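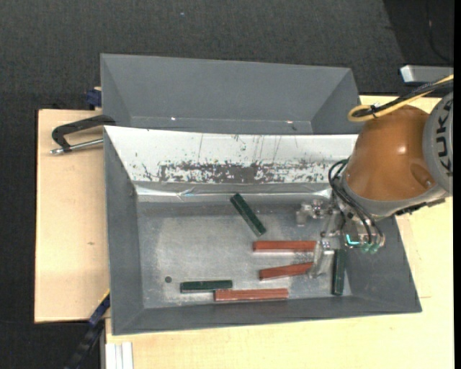 Parents in Vesberg will be able to borrow toys from the town library from next month, after the council agreed to pay for a lending scheme for its first 18 months.

The scheme will run from the ground floor of the library on Collado Street. Families with a library card can take home up to 5 items at a time and keep them for three weeks. There is no charge, but a small fee will apply if a set comes back with parts missing.

Librarian Teodora Halilović said the idea came from a survey of members carried out in December. Building blocks, puzzles and wooden railways were the things most people asked for.

"Children grow out of things quickly and flats here are small," she said. "Parents told us they would sooner swap than buy."

The library has collected almost 1000 items so far, most of them given by local families. Everything is cleaned and checked before it goes on the shelves. Electrical toys and soft toys will not be accepted.

Councillor Neville Bainbridge voted against the plan. He said the money should have gone on longer opening hours — the library has closed at 4pm on most days for the past two years.

Noémie Joly, who has three children under six, has already signed up. She said she hoped the Skula branch would be next.

The council said it would look at a second site once the trial was over. Donations can be left at the front desk during opening hours.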